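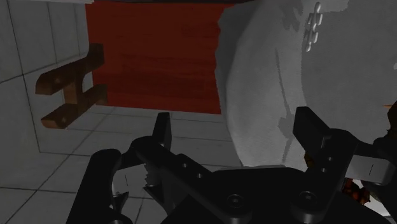
¿Cuánto se cobra por participar?
600 euros brutos por las tres semanas, pagados al terminar. Quien lo deje antes cobra la parte que haya hecho.

Convocatoria: personal de almacén y embalaje para el estudio Sudetti

Sallilum busca personas que trabajen, o hayan trabajado, colocando, revisando o embalando piezas delicadas: fondos de museo, atrezo, material de laboratorio, vajilla de alquiler. Queremos comparar lo que promete el programa Sudetti con lo que pasa en un turno cuando entra un brazo robótico.

El proveedor, Wornden, afirma que el sistema «libera tiempo para tareas de más valor». Llevamos años leyendo esa frase en folletos y todavía no hemos visto una lista de esas tareas, ni del sueldo que llevan aparejado. En el almacén de Mets, donde se hizo la primera prueba, a la gente le quedó el trabajo de vigilar al brazo, ordenar lo que no sabía coger y rellenar el parte. Puede que en otros sitios vaya mejor. Por eso hacemos el estudio.

Qué se hará

Las sesiones son los jueves por la tarde, dos horas cada una, y entre sesión y sesión se rellena un cuaderno breve en casa. Se trabaja con simulaciones de la tarea: un brazo blanco con pinza negra, montado en un pedestal junto a una mesa redonda, y encima cosas de formas muy distintas, como un cráneo que recuerda al de un simio, una vasija con forma de botella y una cajita roja. Cada participante dirá por dónde agarraría cada pieza, qué no tocaría nunca sin guantes y qué movimiento le daría miedo ver en una máquina. También habrá entrevistas sobre turnos, ritmos, bajas y categorías, que a nosotros nos interesan bastante más que la pinza.

Ya avisamos de que una simulación no enseña lo que pesa una pieza ni cómo suena cuando algo va mal. Si le parece que la prueba se queda corta, dígalo en la sesión — esas objeciones van al informe con el mismo rango que los datos de Wornden.
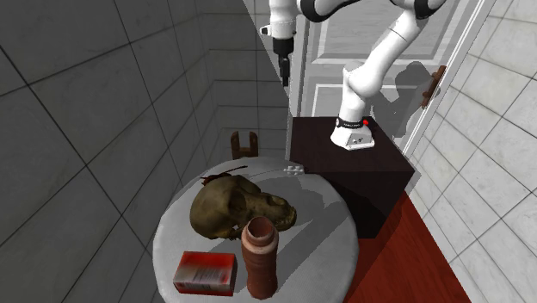
A quién buscamos

Un mínimo de 2 años de experiencia manipulando objetos frágiles. No hace falta haber visto un robot de cerca ni tener opinión formada. Admitimos a personas en paro, con contrato temporal o jubiladas. Los mandos intermedios pueden participar, en grupo aparte.

Qué no ofrecemos

Un puesto. Tampoco un curso con certificado, ni preferencia en futuras contrataciones de Wornden. El presupuesto incluye 2000 euros para desplazamientos, a repartir entre quienes vengan de fuera; guarde los billetes.

Datos y nombres

Ninguna respuesta llegará a su empresa con su nombre. Wornden recibirá el informe el mismo día que los participantes y no podrá corregirlo antes.

Cómo apuntarse

Escriba a Mwanahawa Tanui, en la oficina de Sallilum, con 3 o 4 líneas sobre su trabajo. El currículum sobra. Las dudas sobre contratos y pagos las lleva Ülle Jaunzems. El plazo se cierra a finales de abril y contestaremos a todo el mundo, también a quien quede fuera.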